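Stemmed and Footed Glassware: Frequently Asked Questions
Hindell Glass Care Support

Which products does this page cover?
Clear stemmed glasses and footed mugs with a handle (Irish-coffee style) sold under the Hindell name. Flat-bottomed tumblers and the Nenulon insulated cups have their own pages.

Where do I find the item number?
On the paper label under the base. Item 429 is a stemmed glass; item 956 is a footed mug. If the label has been removed, the number is also printed on the end flap of the carton.

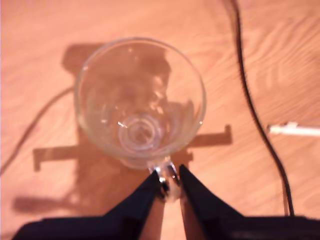 By Hindell Product Support | January 2023

What are the rings at the bottom of the bowl?
Concentric rings seen from directly above are normal. They appear where the base of the bowl joins the stem, and the curved glass repeats them as bright loops. They are not cracks. A crack shows as a line that does not follow the circle and can usually be felt with a fingernail. Stop using a glass with a crack at the joint.

The tabletop looks bent through the bowl. Is the glass faulty?
No. Curved walls distort whatever is behind them. To check for a real flaw, turn the glass slowly against a plain, evenly lit surface. A flaw turns with the glass; a reflection stays in place.

Should I hold the glass by the stem or the bowl?
By the stem when carrying or setting down. When washing by hand, support the bowl and do not twist the bowl against the foot. Most returned glasses have failed at the stem for this reason.

Can the glasses go in the dishwasher?
Stemmed glasses: top rack only, with no contact between pieces. Footed mugs: either rack. Let both cool before unloading.

How hot can the contents be?
Footed mugs are rated for hot drinks. Warm the mug with tap water first. Stemmed glasses are for cold drinks only.

Can I use a footed mug at my desk?
Yes. Stand it on a flat part of the desktop with the whole base supported, clear of cables and pens. Where two mugs stand side by side, turn the handles outward so that each can be lifted without touching the other.

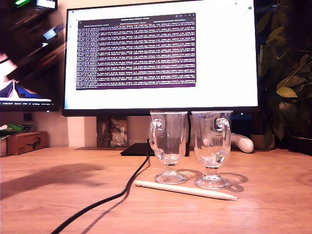

Keep a full mug well back from the edge of the desk and away from any electronics. The base is narrower than that of an ordinary mug and tips more easily when pushed near the rim.

Will the base mark a wooden surface?
The base is polished but not coated. Lift the mug instead of sliding it. On oiled or waxed wood, use a coaster.

How are replacements packed?
In cartons of 10, with card dividers made by Effiong. Single pieces ship in a molded sleeve. Keep the sleeve until you have checked the glass.

How do I report breakage in transit?
Use form 151 on the Kundbridge order site. Enter the item number and attach one picture of the carton and one of the broken piece. Claims for orders delivered before the end of February are handled under the previous terms.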